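Pinby Pull-Down Bathroom Faucet, Brushed Nickel
Reviewed by Perla Nava

The Pinby is a single-hole bathroom faucet with a spray head that pulls down on a short hose. I put one in the hall bathroom in May and have used it every day. It replaced a two-handle faucet that had started to drip at the base.

The box holds the faucet body, two supply lines, a mounting nut, a deck plate and a hex key. The deck plate covers the two outer holes if your sink was drilled for a three-piece set. The instructions are one folded sheet with small drawings. Step four shows the rubber gasket above the plate, and it belongs under it. I put it in wrong, tightened everything down, and had to start over.

Installation took me most of a morning. The mounting nut is plastic and has wings, so you can turn it by hand if your hands fit. My neighbor Rutilio Zavala, who has done a few of these, told me to get a basin wrench before I started. He was right. The supply lines are 21 inches long and reached my shutoff valves with a little slack. If your valves sit close to the floor, measure first.
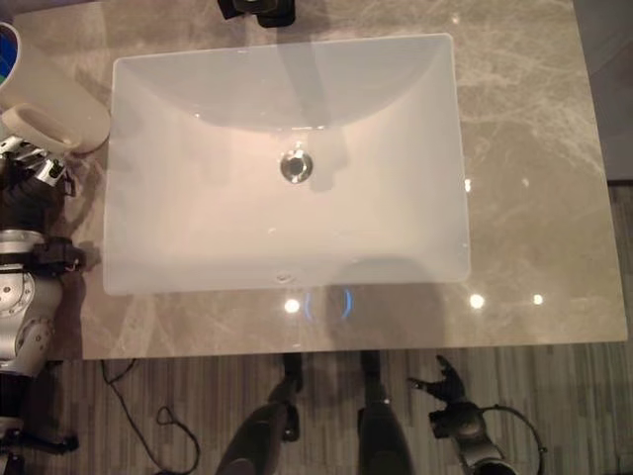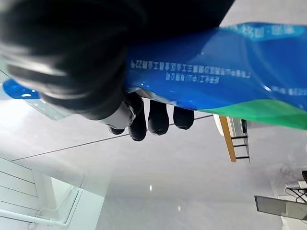
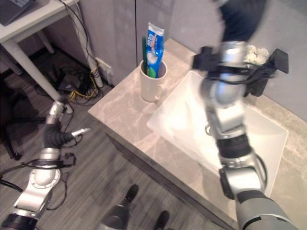
Gurkville Home & Bath - Issue 12 - Page 21

The handle moves smoothly and stays where you leave it. Hot is to the left, with a wide range of warm before it gets too hot to touch. The older Fomum I have in the other bathroom goes from cold to scalding in a very small turn, so this is a real improvement.

The spray head has two settings, stream and spray. Stream is fine for washing hands and filling a cup. Spray is good for rinsing out the basin and not much else - at full pressure it splashes onto the counter. The head goes back into place with a magnet. It has stayed put so far, although it sometimes sits a little crooked and needs a nudge.

Brushed nickel hides water spots well. I wipe it with a damp cloth and that is enough. Toothpaste left to dry near the base takes a bit of rubbing. There is no sign of wear on the finish, but three months is too soon to judge that.

I paid just under 100 dollars. The Nakpan costs more and has a metal mounting nut and longer lines. If you are paying someone to install it, I would look at that one. For a bathroom where you do the work yourself, the Pinby is good value.

Four out of five. I took one off for the instructions and the plastic nut.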